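Personal Finance Basics
Unit 4 Handout: Building a Budget and an Emergency Fund
Revised 7/1/20

Read this before class. Bring a copy of your last two pay stubs and one full month of bank activity. If you are paid in cash, bring a written list of what you took in.

1. Gross pay and take-home pay

Gross pay is what you earn before anything is taken out. Take-home pay is what lands in your account. A budget is built on take-home pay. Students often write down the larger number and then wonder why the plan runs short in the third week.

If your hours change, use the lowest month out of the last six. Anything you earn above that goes to savings or debt until the next time you redo the budget.

2. Fixed, variable and irregular costs

Fixed costs are the same each month: rent, car payment, insurance, phone plan. Variable costs change with use, such as groceries, gas and electricity. Irregular costs come up a few times a year or less. Car registration, school supplies, dental work and winter coats all belong here.

Irregular costs are the ones left off most first drafts. To bring them in, add up a year's worth and divide by 12. Put that amount aside every month in its own account or envelope. Clothing can go under variable or irregular, depending on how your household buys it. Pick one and stay with it. 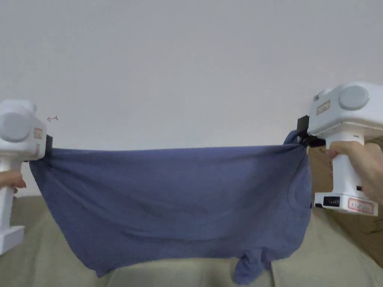

A blue short-sleeved T-shirt. Clothing: variable or irregular.

3. The Munro worksheet

We use the Munro worksheet for the in-class exercise. It has four columns: planned, spent, difference and notes. Fill in the planned column first, all the way down, before you enter any spending. The difference column is planned minus spent, so a negative number means you went over.

Sample lines for a single renter in Dosarska:

Groceries: planned 500, spent 523, difference -23
Electricity: planned 72, spent 72, difference 0
Clothing: planned 50, spent 27, difference 23

The clothing line covers the overage on groceries in this month. If groceries run over again in July, raise the planned amount and lower something else.

4. Emergency fund

An emergency fund is cash you can reach within a day or two. It pays for things you could not plan for, such as a job loss, a car repair or a trip to urgent care. A sale is not an emergency, and neither is a holiday.

Set a first goal of $500. After that, work toward one month of fixed costs, then three. Keep the money in a savings account apart from your checking account. Do not put it in stocks or in a certificate that charges a penalty for early withdrawal.

If you use the fund, write down the date, the amount and the reason, and restart your monthly deposit with the next paycheck.

5. Terms to know

Net income: another name for take-home pay
Sinking fund: money set aside monthly for a known future cost
Liquid: easy to turn into cash without a loss
Discretionary spending: spending you could skip

6. Before next class

Complete one Munro worksheet using your own numbers. You may round to the nearest dollar. Read the Cillico case, pages 1 to 4, and mark each cost as fixed, variable or irregular. The Binach case is optional and covers a household with two incomes.

Worksheets are checked for completion only. You may cover the dollar amounts if you prefer to keep them private, but leave the categories showing.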